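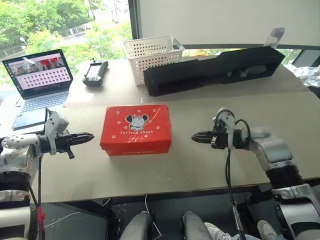 *A red "furlong shoes" box, lid on, mouse on top.*

## In Praise of the Shoebox

Every January, once the wrapping paper has gone out with the recycling and the closets have somehow gotten fuller than they were in the fall, I find myself thinking fondly about shoeboxes. I know that isn't a glamorous subject for the first newsletter of the year, and I did consider writing about soup. But several of you wrote in after the holiday issue to ask what on earth to do with all the boxes that came into your homes in December, and the shoebox is the one I have the strongest feelings about, so soup will have to wait until next time.

A shoebox is close to the perfect size for a household. You can carry it under one arm, it slides onto nearly any closet shelf, and it is small enough that you can't hide from what you put in it. A big bin swallows things (I have one in the garage that I have been avoiding since April, and I suspect there is a fondue set at the bottom), but a shoebox fills up in an afternoon and then you have to stop and decide. I like that about it. It also has a proper lid, and a lid makes a shelf look finished even when the inside of the box is a jumble of old batteries and birthday candles.

The cheerful red one at the top of this item is my favorite sort. It has small white paw prints scattered over the lid and a cartoon mouse in the middle with great big round black ears, and the whole box is bright enough that you could spot it from the other side of a room. I used to cover printed boxes with brown paper so that everything would match, and I spent a whole winter weekend doing it once, with a glue stick and a good deal of muttering. Then I couldn't find anything. Every box looked the same, and I had to lift down the entire row to get at the shoe polish. Now I leave the loud ones loud. In our house "it's in the mouse box" would be understood by everybody from the youngest on up, and no label I have ever written has worked half that well.

For the plain boxes, though, you do need labels, and I have tried more kinds than I care to admit. The Stelum tags with the little string loops look lovely for a week and then get caught on sweaters. The Masson sticky ones hold nicely on plain cardboard but curl at the corners on anything shiny. What I have settled on is a strip of ordinary masking tape on the short end, where it faces out, written on with a thick marker. Put it on the end of the box and leave the lid alone -- lids wander, and sooner or later the lid marked "ribbons" will be sitting on top of the tax receipts.

Shiny paper deserves a word of its own, as a couple of readers asked whether it's worth keeping a box that has a glossy covering on it. I would say yes, if the cardboard underneath is still firm. A few wrinkles don't matter on a closet shelf. The gloss wipes clean with a barely damp cloth, and it keeps the dust from settling into the surface the way it does on bare cardboard. If the covering has split along an edge, a bit of clear tape on the inside of the fold will usually hold it for years.

Now, as to what goes in them. Here is what is living in shoeboxes at my house at the moment:

- Gift ribbon and bows, with the tape and the small scissors
- Spare light bulbs, each one tucked into an odd sock
- Seed packets, standing up in a row, waiting for spring
- Phone chargers and cords, each wound up with a twist tie
- Photographs I fully intend to put in an album

That makes 5 boxes, and I am trying hard to keep it there. The cords were the best discovery. They used to share a kitchen drawer with the takeout menus, and pulling one out meant pulling out all of them, along with a fork.

A few things don't belong in a shoebox, and I have learned most of them the hard way. Nothing damp, and nothing that has ever been damp and might be again. No food, not even the sealed kind, if you live somewhere with mice (the real ones, I mean). Nothing very heavy, either, as the bottom will sag and then give out on the stairs, and picking around 100 loose screws out of a carpet is a poor way to spend an evening. For that sort of thing I use an Undura tin, which is ugly and will outlive me.

If you are stacking, keep the piles to 4 boxes at most. Put the sturdiest on the bottom and the one you reach for most on top, and face the long sides forward if you have the shelf width for it. Deep, narrow shelves do better with the short ends out. The Zoltora shelf risers that so many of you recommended in the fall do help in a tall closet, and I'm glad I gave in and bought a pair, though a plain board across two bricks did the same job for years.

And if you have more boxes than you can use, please don't feel you must find a purpose for every one of them! Elementary school art rooms are often happy to have them, especially in the weeks before Valentine's Day, when so many children need something with a lid to turn into a card box. Call first and ask. A bright red one with a mouse on it would hardly need decorating -- just a slot in the top.

Next issue, soup.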